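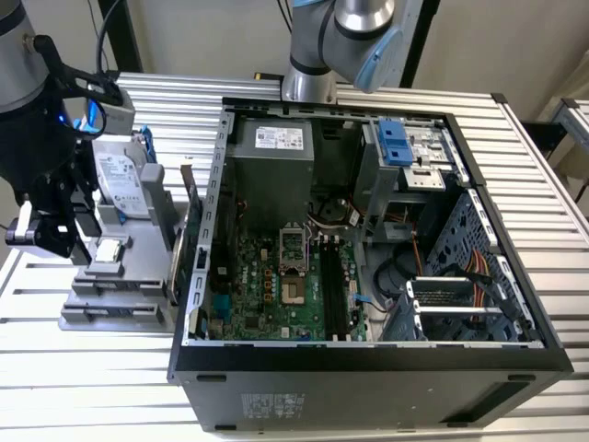

Department of Computing and Society – second-year project reports

What happens to old office computers? A report on the Zuven reuse scheme

Our project looked at how small offices get rid of desktop computers. We wanted to find out why so many are kept in cupboards for years when they could be passed on. Benito Collado did the interviews and I did the survey and most of the writing. Gorazd Mujić supervised.

We sent the survey to 50 offices in the Betum area in May. The main reason given for keeping old machines was worry about the data left on them. Cost of collection came second.

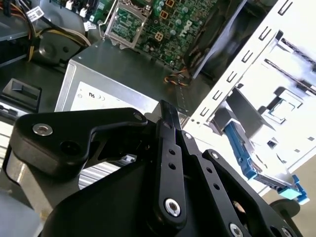

Inside a desktop case.

Zuven takes machines from offices and passes them to schools and families. Over 346 had gone through the scheme when we did our interviews. The staff said that the paperwork takes longer than the testing – each donor has to sign a form, and forms often come back with parts missing.
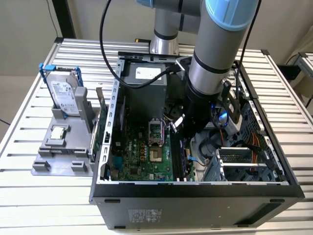
We also asked five families who had received a computer what they used it for. Homework and job applications were the usual answers. Two had trouble with passwords in the first week and did not know who to ring.

The Cloltari office gave us its disposal policy to read. It is 10 pages long and says very little about reuse. It does say that drives must be wiped or destroyed, but not who should do it.
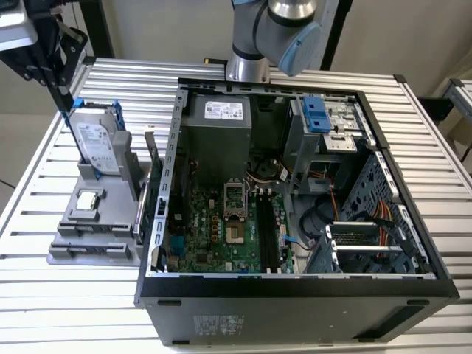
Seagate hard drive with a blue plastic clip.

We suggest a shorter donor form and a printed phone number on each machine. The survey was small and all the offices were in one area, so the results may be different elsewhere. Benito's interview notes are kept with the project file in the Shboul building.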